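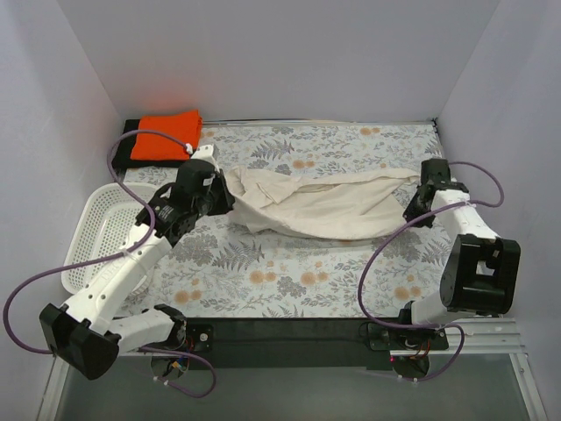 Folding mornings return to Mornmont hall, and there is room at the table

August 6, 2026

If you have a pile of clean washing sitting on a chair at home, and most of us do, you may like to know that the folding mornings at Mornmont are starting up again this month after their summer rest. They will run on 4 mornings through August in the small room behind the main hall, with the kettle on from the moment the doors open and a plate of something sweet if Shirley Wong has had time to bake.

Shirley began the mornings two years ago, when she was helping to sort bedding and clothes for the Grodard linen cupboard, which lends out sheets, towels and children's things to families who have just moved into the area. The cupboard is a generous one but it is not large, and everything that goes into it has to be folded small and folded alike or the doors will not shut. She asked a few neighbours to come and help for an hour, they stayed for three, and it has carried on more or less like that ever since.

"People come in saying they can't fold, and what they mean is they were never shown," she told us. "I was shown by my aunt, on a bed, with her tutting at me. We try to do it without the tutting."

Last season the group folded 313 pieces for the cupboard, a figure that Shirley keeps in pencil on the inside of the door and is rather proud of. Pillowcases made up the greater part, followed by shirts and then a good many tea towels, and there was one very large tablecloth that took two people and a fair bit of laughing to bring under control.

Anyone who has not been before will be started off with something plain and pale, as creases show up nicely on cream cotton and it is easy to see where the cloth wants to go. The first job is always the same – find the ends, draw the cloth out sideways until it lies long across the mat, and smooth it from the middle before you think about folding anything at all. Soft wrinkles can be left for the iron. A bunched-up end cannot, and it is worth going back to open it out properly, even if you have already done the other side and feel you have earned your biscuit.

The patterned mats have been a great success, by the way. Shirley chose a pale blue one with ferns and leafy sprigs and little peachy-orange blossoms, partly for cheerfulness and partly because a light cloth stands out so well against it. She has been asked so often where to get one that she is thinking of putting up a notice.

New this time is a half hour on shirts with Amparo Iglesias, who worked for 9 years in the pressing room at Cloutier, the old laundry on the hill, and who can fold a long-sleeved shirt in the time it takes the rest of us to find the collar. She will be showing the flat fold she used there, with the sleeves laid back and the hem brought up in two turns, and also a looser one for linen, which does not care to be pressed into sharp corners. Amparo says she is happy to go over it as many times as anybody likes, and that left-handed folders should sit opposite her and copy her as if in a mirror.

The mornings are free. There is a tin by the door for anyone who would like to put something towards the tea, and Nulumetti, the café on the corner, has kindly offered to send over a tray of buns for the first one. Children are welcome with a grown-up, and the smaller ones tend to be very good at pairing socks, of which there is never any shortage.

Please do bring something of your own to practise on – a pillowcase or a shirt is ideal, and it need not be ironed. Clean bedding in good condition can be handed in for the Grodard cupboard at the same time, although Shirley asks that duvets be kept back until September, when there will be a shelf deep enough to take them. The side door is the one to use, as the front steps are being mended, and there is a bell for anybody with their arms full.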